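1/ Thread on parish registers, specifically why the baptism entries at Metside don't match the marriage entries, and what that means if you are applying for a baptismal certificate before a wedding or a confirmation.

2/ Background. A Catholic parish keeps separate books for baptisms, confirmations, marriages and deaths. Canon 535 requires this. The baptism book is the master record. Later sacraments are supposed to be noted in its margin.

3/ So if you were baptized at Metside and married at Clalel, Clalel records the marriage in its own book and then notifies Metside. Metside writes a note next to your baptism. That is the whole system. It runs on mail.

4/ I have been indexing the Metside baptism book that covers the years before the merger with Esix. It has 2,215 entries. Progress as of May: all surnames done, all dates done, margins still in progress.

5/ Of the entries where I have finished the margins, 900 have a marriage note. 205 have a confirmation note and nothing else. The rest are blank.

6/ A blank margin does not mean the person never married. It means one of these: never married, married outside the Church, married in the Church and the notice was never sent, or the notice arrived and was never copied in. The book can't tell you which.

7/ The last case is more common than I expected. There is a folder of loose notices in the back of the Metside book. Nearly all of them are from Clalel. I matched two of them to blank margins in the first evening.

8/ I am not writing these in myself. A marginal note is an official act of the parish. The pastor or the person he delegates makes it. What I do is put the entry number on a slip and leave the slip with the notice.

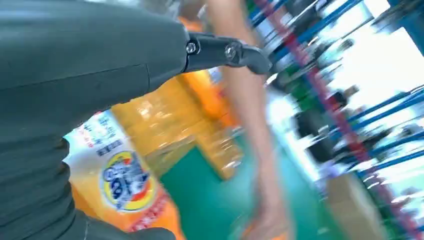

Orange and white label, round logo with a yellow ring.

9/ Now the practical part. For a wedding, most dioceses want a newly issued baptismal certificate, commonly dated within six months. The one from your baby book will be refused. People take this as an insult. It is about the margin.

10/ The old certificate proves you were baptized. The new one also shows what has been noted since. If nothing has been noted, it should say so in plain words. "No notations" is a statement. An empty space on the form is not, and a careful office will send it back.

11/ When you write to the parish, give: full name at baptism, date of birth, approximate date of baptism, father's name, mother's maiden name. Godparents help when two cousins share a name. Metside has a lot of cousins who share a name.

12/ Spelling. Check every variant. One family appears in this book as Pietrzak, Pietrzack and Petchak, sometimes for brothers baptized a few years apart. The priest wrote what he heard. The index keeps the spelling on the page and adds a cross-reference to the usual form.

13/ Latin. The older entries use Latin first names. Adalbertus may be Wojciech, or Albert, depending on the family. Hedwigis is Jadwiga. Do not assume the civil record used the same version. Search under both.

14/ Closed parishes. If the church was merged or suppressed, the books go to the successor parish or to the diocesan archive. Esix books are at Metside now – the office there will answer requests for both. Please don't write to the Esix address. The building has no mail delivery.

15/ Adult converts. If you were validly baptized in another Christian church, you were not baptized again. Your reception into full communion is recorded where it took place. Ask that parish, and ask for the baptismal record from the original church separately. You may need both.

16/ Conditional baptism is different. It is used when there is real doubt about whether a first baptism happened or was valid. It is entered in the baptism book, often with "sub conditione" beside it. I have found these mostly next to emergency baptisms by a midwife.

17/ On those: a baptism by a midwife or a nurse, with water and the right words, is a baptism. Later the child was brought to church and the remaining ceremonies were supplied. The entry may carry two dates – the first is the baptism.

18/ Question from replies: can I see the book? Generally no. Recent entries are confidential, and adoptions and corrections can appear in the margins. The office will search it and issue a certificate. Older volumes are sometimes on film at the archive.

19/ Second question from replies: the date on my certificate is wrong, can they fix it? They can correct a copying error from the book. To change the book they need documents, and the correction goes in as a note. The original line stays.

20/ I will post the surname list when the margins are done. It will have surnames and years only. Requests for certificates still go to the parish office, in writing, with a copy of your ID.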